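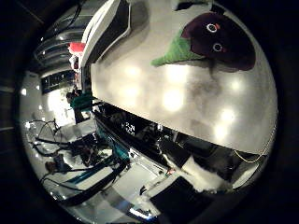 The eggplant, on the gray top

How do you get ink smell and dust out of a secondhand plush toy?

Posted Fri 2 February by muselano_mom

Hi all, I hope this is the right corner of the site for it. I bought a bag of plush vegetables at the Clokesard flea market back in December, and my daughter has fallen head over heels for the eggplant (purple, green stem, big round eyes). It smells like somebody's basement and the fuzz feels a bit tacky. There's no tag left on it at all. Can I just throw it in the washer, or will the felt part go to pieces? She sleeps with it, so I only have school hours to work with!
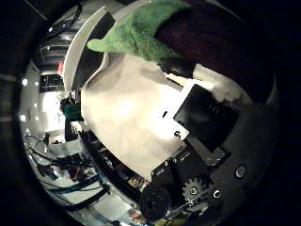
2 answers

pincushion_vinar
Oh, I've washed so many of these over the years! Felt is the fussy bit. If it's wool felt it shrinks and goes hard, so I would stay away from the machine. Try baking soda first: put the toy in a pillowcase with a good handful, shake it well, leave it overnight if she'll let you, then brush it off outdoors. For the tacky feeling, use a cloth wrung out in cool water with a drop of dish soap and dab, going with the fuzz. Test the purple somewhere hidden, as dark reds and purples love to bleed. Dry it in front of a fan and keep turning it. School hours may not be enough for the middle to dry, so maybe start on a Saturday and offer a stand-in for the night.

camargo485
Cold wash in a mesh bag, never had a problem. Don't put it in the dryer though, mine came out lumpy.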